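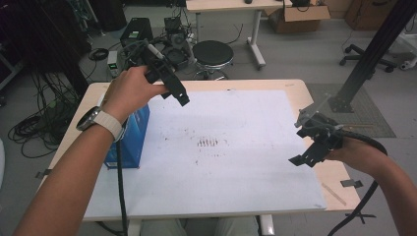 What are we deciding on the Bolley kit? Whether to keep the pair of hand-held grippers after the trial ends in April, or send them back and stay with teaching at the arm.

Friday, March 2, 2018

Second session with the two-handed set. One gripper per hand, both cabled, working over the white sheet clipped to the table. The blue box is the test object for now. Prondevau want a short write-up from us before they quote for the full service, so I am keeping notes as I go.

Handling: the jaws close evenly and the trigger is light enough for a long run. My right hand tires first. The cables are the main complaint — the right one is thick and pulls the gripper round when I tilt it inwards. Asked Bolley for a longer, softer lead. They have one, but it is not in the trial price.

Logging: 173 runs saved so far, 7 thrown out for dropped signal. All of those were on the left unit. Swapped ports after lunch and had no more drops, though I would not call it fixed yet.

Software: version from the Figueiredo download page installs cleanly. Export is slow. A file of 2000 samples takes some 1000 ms to write, and the screen freezes until it finishes. You can't name a run before starting it, so everything has to be renamed afterwards. Reported both.

Compared with the Bredolville demo last year: Bolley is lighter and easier to set to zero, Bredolville had the better manual. The Bolley one leaves out the calibration order altogether. It is left unit, right unit, then both together — write this on the lid of the case.

Still to do:

- repeat the box lift with the hands swapped
- new sheet, the present one is marked
- ask Prondevau if support covers the cables
- check left port again on Monday before starting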